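Open Doors at the Drodutex Panel Works, Mulby

Posted in February by the Mulby day-trips blog

I will drive a long way to look at how a wall gets made, so when Drodutex opened up its plant in Mulby for a morning, I was in the car before 7!

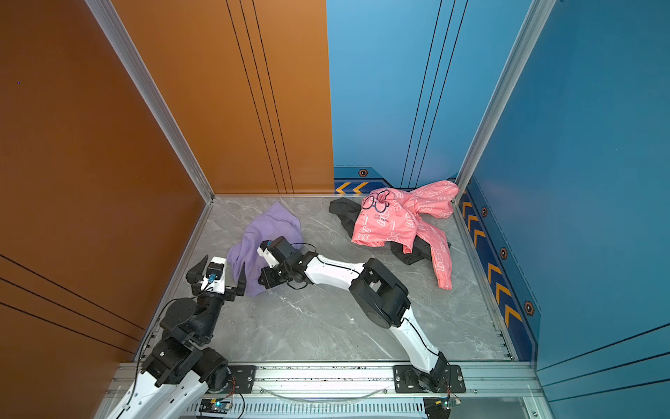

Getting in

Parking was 5 dollars in the field behind the loading docks, and my boots may never recover. They split us into groups of 16 and handed out earplugs, plus a hair net (not my best look).

The press hall

Loved it. The big press is called the Flovon, it went in back in '89, and you feel every stroke in your knees. Our guide let us stand behind the yellow line for a full cycle - sheet in, thump, sheet out - and then we all asked to see it again. She did it 4 times for us, bless her.

The color room was quieter and smelled like a new shower curtain. They mix to order, and I got far too interested in a drawer of rejected greens.

Lunch and the shop

Noodles from the Wei truck by the gate, very good, bring cash. The shop sells offcuts by the pound and I came home with a bagful for the mudroom. My husband has questions.

Booking for the fall tour opens at the front desk only, no phone calls.

Last updated: February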